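Has anyone been back to the orchid site since the mowing?

poonam_t
Went up to the Irberg verge in November and couldn't find a single bee orchid rosette. Two years ago I was tripping over them! I think the contractors cut it too early and we've lost the lot.

kolbrun_th
I wouldn't panic yet. They sulk for years and then pop up three feet from where you last looked. Did you try the top end, past the lay-by?

poonam_t
I did, on hands and knees. Just plantain and a lot of moss.

Wumpini2608
Sorry but I don't agree that it's the mowing. The verge at Kiron gets cut at the same time and it's heaving with them. My money's on the road salt, or slugs.

kolbrun_th
Kiron is on chalk though, Wumpini, and it drains much better. You can't really compare the two.

Wumpini2608
Fair enough on the chalk – still think it's slugs.

bitna_tak
Did they take the cuttings away? At ours they left them lying and the grass went mad, all the little stuff got smothered. Eun-ji wrote to the council twice and now they rake it off.

poonam_t
No, left in great soggy heaps. I'll write to them as well then. Who did she send it to? 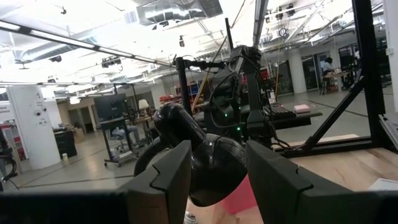 bitna_tak
The highways lot, not parks. I'll ask her for the address tonight and message you.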